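Re: snack packets taking over the house

tollthorpe_7
I dump everything on a big cloth first and sort from there, then it goes in a basket!

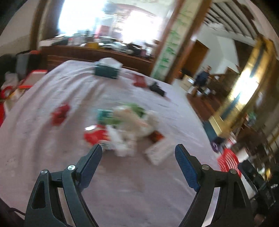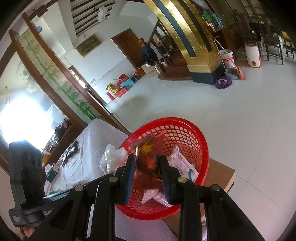 My rule is one basket for all the little packets, no exceptions (ok, tea gets a tin). Mine's round red plastic with the little square holes, so I can peek in from the side and see what's left. Cheap and wipes clean.

clollero
Nope. Baskets turn into a black hole in my house. I use 7 shoeboxes, labeled.

Nneka Babalola
Seven?? Where do you keep them? I'm with the basket, but I empty mine every September.

Contact us | © Dedis Home Forum | Back to top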